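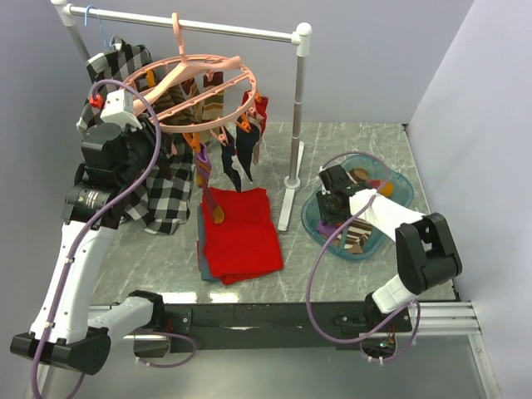 Hasa mid-run on the sock task: left arm on the round hanger, right arm down in the basin.

Hasa FAQ

I get the same handful of emails about Hasa, so I've put the answers in one place. Hasa is the bit of software that sits between a planner and a pair of arms and tries to stop them arguing.

Does it only do laundry?
No! Laundry is just what I test on, as socks are floppy and clip hangers swing about, and between them they find bugs very quickly. Anything you can write as a list of steps for two arms should work.

Which planner does it use?
Gautier is the default and I'd stick with it at first. You can plug in your own as long as it gives back timed waypoints for each arm. If it only gives you positions, Hasa will guess the timing (not very well, I'm afraid).

How do the arms share work?
Each step gets tagged "hold", "move" or "free". While one arm has a hold on something, the other isn't allowed to plan through the space around it. That space is a plain box by default, and you can make it bigger in the task file. I do this for the sock hanger, which needs a lot more room than you'd think once it tilts.

How does it find a sock?
The perception part is called Evmont and runs as a separate process. It gives each item an outline and a suggested grasp point. Dark socks side by side are still its weak spot, and it likes to merge them into one very wide sock. Turning on split_close helps, though it slows things down a bit.

How fast is the loop?
Evmont updates at 25 Hz on my machine. Planning only happens when a step changes or something has moved too far, so don't worry if the planner log looks quiet.

My arm stops above the basin and just sits there. Why?
This is the one I hear most. Nearly always the basin wall is being treated as solid right up to the rim plus the safety margin, so there's no legal way in. Set the margin to 2 cm for that object only, and please don't lower it for everything.

Can I run it without real arms?
Yes, start it with --dry and open the viewer. You'll get both arms, the boxes and the planned paths. Cloth shows up as flat patches, so don't trust it for anything that dangles.

How many sample tasks come with it?
There are 19, all in the dostasdale folder. Start with basin_pick, it's the shortest and the comments are decent.

Where do I report a bug?
On the tracker, with your task file and the last run log. A screenshot of the viewer is lovely too, but I can't do much without the log.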